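5/13/23

**Vallovthorpe's "zero waste" sorting plan gets another extension**

Vallovthorpe will keep its mixed recycling contract with Pekix through November, the town said this week, six months past the date when the company was supposed to show that the program pays for itself. It has yet to show anything of the kind.

The deal dates back to 2017, when Pekix promised that households could throw paper, cans, glass and plastic into one bin and let the sorting plant in Clornance handle the rest. Residents were told their trash bills would drop within a couple of years. They went up instead, by 12 percent, and the town now says the increase would have been worse under the old system. No figures were attached to that claim.

What happens to the material once it leaves the curb is still hard to pin down. Pekix says it "recovers" most of what it collects. Its yearly summary doesn't say whether recovered means sold to someone who turns it into a new product, or baled up and parked in a yard. Those are very different outcomes for a town that pays by the ton. A written request for the plant's sales records, filed under the town's own open records rule, came back with a two-page brochure and a link to the company's website.

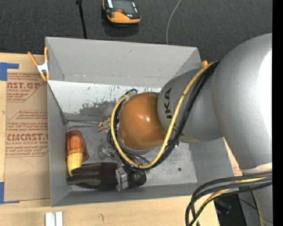

Glass is the sore point. Broken glass gets into the paper, and paper mills don't want it. Charbonneau, the next town over, pulled glass out of its mixed bins and set up drop-off points behind the fire station. It now reports fewer rejected loads. Vallovthorpe looked at doing the same and decided against it, saying people would find the extra trip confusing. The people of Charbonneau seem to have coped.

The extension comes with a new "clean stream pledge." Homes that sign it get a sticker and a fridge magnet. Homes that don't sign it get the same pickup on the same schedule. So far 1507 households have signed, and the town calls this a strong start. It didn't say how a signature would change what goes in the bin, or whether anyone plans to check.

Under the new terms, Pekix may charge the town an extra fee of about 25 dollars a ton for loads it considers too dirty. The company decides which loads those are. The contract has no outside inspection and no way to appeal, though the town says it is "confident in the partnership."

The full contract can be read at the town hall front desk during office hours. Copies are charged by the page. Written comments on the extension will be accepted until the end of the month, after the new terms have already taken effect.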